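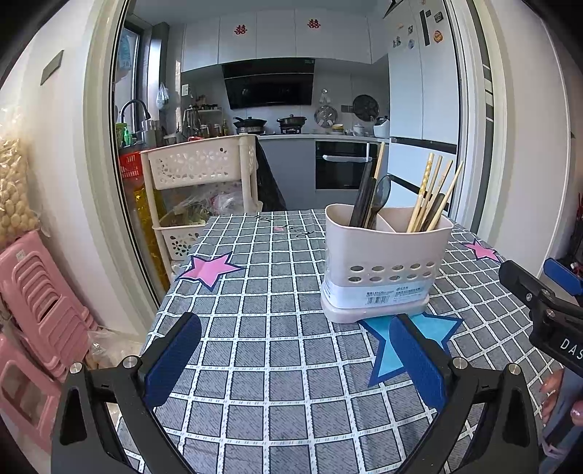 One reader of the previous guide asked whether grasp candidates should be filtered before or after the collision check, as the Flinwood planner accepts both orders. Filter first. The steps below apply to thin, upright items held in a divided container.

3 min read

1. Load the recorded episodes into Burkasis and confirm that the index lists 2,510 entries.
2. Set the jaw opening limit in the gripper profile. Do not edit the shared default.
3. Run the candidate filter. On the reference set, 1,838 grasps are proposed and 805 are kept.
4. Pass the remaining grasps to the collision check, with the container walls and divider included as obstacles.
5. Export the plan and replay it at reduced speed.

If the replay stops at step 47, regenerate the profile and repeat from step 3.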